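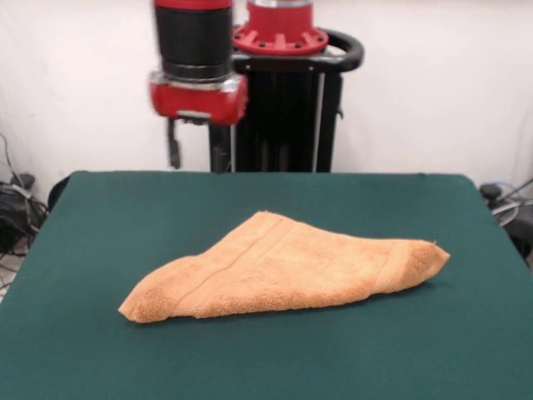 スライド1 タオルのセル。緑の台、赤と黒のアーム、オレンジのタオル1枚

(マイク確認。水を開けておく。ここはゆっくり入る)

はい、じゃあ始めますね。土曜の朝からタオルの話を聞きに来てくださって、ありがとうございます。今日はHartonの作業場で私が面倒を見ているセル、その段取りと手入れの話だけをします。学習の中身とかモデルの話は午後の枠でKalliopi Zupanさんがやってくれるので、そっちで聞いてください。私に聞かれてもたぶん半分くらいしか答えられないです(笑)

後ろに出しっぱなしにしておくスライドがうちの現場です。台があって、奥に黒い柱の架台があって、アームがいて、手前にタオル。これだけです。これだけなんですけど、これだけのものをちゃんと毎日同じ状態で動かすのが、まあ面倒くさいんですよ。今日はその面倒くさい話をします。

(スライドはこのまま。めくらない)

最初は台の話から。

台の表面、緑色の布っぽいやつです。最初はつるつるの白い天板でやってました。そうしたらタオルが滑る滑る。指でつまみにいくと、つまむ前にタオルごと向こうへ逃げていくんですね。で、布を張ったらぴたっと止まるようになった。ところが今度は布のほうを一緒につまむようになりまして。指先が布に引っかかって、台の真ん中がテントみたいに持ち上がるんです。あれはちょっと見ものでした。保護停止がかかって、みんな集まってきて。

いまの張り方は、手前から奥に向かって引っ張りながら、裏で留めています。留めるところは台の裏側だけ。横から引くと斜めにしわが寄って、そのしわをカメラが「タオルの端だ」と思い込むことがあるので、必ず手前から奥です。張り替えは4か月ごと。April に一回やったばかりなので、いまはかなりいい状態ですね。張り替えの日は、午前中を丸ごとつぶすつもりでいてください。私は最初、昼休みにできると思ってました。できませんでした。

掃除は粘着ローラーです。掃除機も試したんですが、布が吸い付いて浮くのでやめました。タオルって本当に毛が出るんですよ。新品がいちばんひどい。なので新品は必ず先に洗います。柔軟剤なし。柔軟剤を入れると指の間でぬるっと抜けるんです。これ、Senadさんがうっかり入れて、その日の把持の成功率がガタ落ちして、原因がわかるまで夕方までかかりました。本人に許可をもらって話してます。

(ここで会場のSenad Halilovićさんに手を振る。いなければ飛ばす)

次、指です。

グリッパーは2本指で、黒いやつ。細いです。この細さは途中で変えたところで、もともとはもっと幅のある指が付いていました。箱をつかむ用のですね。幅があると、タオルの端をつまむときに下の布まで押さえちゃう。で、細くしたらいいかというと、細いと今度は曲がる。曲がるというか、ねじが少しずつゆるんで、先がずれてくる。

なので毎朝、電源を入れて暖機が終わったら、指を閉じて先を見ます。紙を1枚挟んで、引いて、左右で同じ手応えがあるか。道具はコピー用紙だけです。高いゲージを買ってもらったこともあるんですが、結局みんな紙を使うんですよね。引き出しの奥にあります、あのゲージ。

先端にはゴムの薄いパッドを貼っていて、これが消耗品です。うちでは600サイクルで点検、3,000サイクルで問答無用で交換にしています。まだ使えそうに見えても替えます。「まだいける」って言い出すと、人によって基準が違ってくるので。前はここでよく揉めました。パッドはOmerovićから買っていて、角が丸いほうの型です。四角いほうは端からめくれてきます。注文書で型番が一文字しか違わないので、気をつけてくださいね。一回、箱いっぱい間違えて届いたことがあって、まだ余ってます。欲しい人いたら休憩時間に声かけてください。本気です。

パッドを貼るときは、古い糊を完全に落としてから。アルコールで拭いて、乾くまで待つ。この「待つ」がみんなできない。私もできない。だから貼る前にコーヒーをいれに行くことにしました。戻ってくるころには乾いてます。

(時計を見る。ここまでで半分なら順調。遅れていたらケーブルの話を短く)

ケーブルの話もさせてください。いちばん地味で、いちばん止まる原因です。

うちのセル、台の左と右にケーブルがわさっと固まってます。後ろの画面でもちょっと見えますよね。きれいに束ねたい気持ちはすごくあって、実際Pidivtonの展示会に出す前に、結束バンドでびしっとまとめたことがあるんです。見た目は最高でした。で、アームが大きく振れる動きのときに、余裕がなくなってコネクタが引っ張られて、通信がときどき切れる。ときどき、っていうのが最悪で、再現しないんですよ。夜に8時までつきあって、結局バンドを切ったら直りました。

それ以来、うちのルールは、アームにつながる線は遊びを残す、面ファスナーで軽くまとめる、結束バンドは壁側の動かない線だけ、です。引き回しを変えたら、アームをいちばん遠い姿勢といちばん畳んだ姿勢まで手動でゆっくり動かして、線がつっぱらないか目で見る。プログラムで動かす前にやってください。先にプログラムで動かして、一本だめにしたのは私です。

あと、椅子。台のそばに椅子を置くと線を踏みます。キャスターでごりごりと。椅子は置き場所を決めて、使わないときは戻す。小学校みたいですけど、床にテープで四角を描いてからだいぶ減りました。

で、基準位置。これは質問が多かったので長めに。

台とアームの位置関係がずれると、もう全部ずれます。台にちょっとお腹をぶつけただけで、つまむ場所が変わる。うちは台の脚と床の両方に印を付けてあって、朝いちで合っているかを見ます。合ってなければ台を戻して、それから四隅の確認。指先を角の真上に持っていって、ぎりぎりまで下ろして、ずれを見るだけです。うちの台、奥の角がちょっと丸いんですよ。だから「角」がどこなのか人によって違うっていう問題がありまして、いまは布の上に小さい当て板を置いて、その角を使っています。終わったら当て板は必ずしまう。しまい忘れると指が当たります。当たりました。

高さのほうは、布を張り替えるたびに変わります。ほんのちょっとなんですけど、指が細いのでそのちょっとが効く。張り替えたら高さを取り直す、これはセットです。手順書でも同じページに書いてあります。前は別のページで、片方だけやる人が続出したんです。まあ、これも私が入ってますけど。

タオルの置き方も段取りのうちなので、ここで。

スタートの状態は、わざと適当にします。きれいに広げて置くと、きれいに広がったタオルしか扱えないセルになっちゃうので。画面のタオルみたいに、山ができて、端がくしゃっとなってるくらいでいいです。ただし置く場所は台の真ん中寄り。台の縁から垂れてると、自重で引っ張られて別の課題になります。Kalliopiさんからは「人の癖が出るから置く人を交代して」と言われていて、うちでは30分とか決めずに、飽きたら交代です。飽きるとみんな同じ畳み方になるんですよね、不思議と。

色は、うちはオレンジ系が楽です。緑の台に対してはっきり分かれるので。Grutgateの人たちは緑のタオルでやってみたそうで、話を聞いただけで頭が痛くなりました。あ、あとタオルの縁の織り模様の帯、あれは毛が寝ていて厚みが違うので、つまんだときの手応えも変わります。指の締める力を決めるときは、ふわふわのところと帯のところ、両方で試してください。片方だけで決めると後で泣きます。

(残り時間を見る。余裕があれば修理の小ネタ、なければ飛ばして質疑へ)

ひとつだけ修理の話。先月、手首のあたりから「こつ、こつ」って音がしたんです。朝だけ。みんな減速機じゃないか、メーカー送りじゃないかって青くなって、代わりのアームをどうするかの相談まで始まって。で、Senadさんがグリッパーを外して振ったら、音がグリッパー側でした。取り付けのねじが一本、ゆるんでた。締めておしまい。そこから、音がしたら先端から順に外して確かめる、というのを手順書の最初に書きました。根元から疑うと一日終わります。

ねじには締めたあとに塗料ペンで線を引いてあります。線がずれてたらゆるんでる。朝の点検で紙を引くついでに見るだけなので、足しても一分かかりません。

朝の点検を順番に読み上げておきますね。床の印、台の布のしわ、ローラー、ケーブルのつっぱり、椅子、電源、暖機、ねじの線、紙。慣れると15分くらい。ノートに書くのは異常があったときだけにしたら、ちゃんと書いてくれるようになりました。毎日「異常なし」を書かせてたときは、翌週の分まで先に書いてある日があって……はい、誰とは言いません。

(質疑へ。よく来るのは「布はどこのか」。近所の手芸店の端切れで、品番は控えていない、と答える。「夜間に無人で動かすか」は、うちでは動かさない。パッドの現物はかばんの内ポケット)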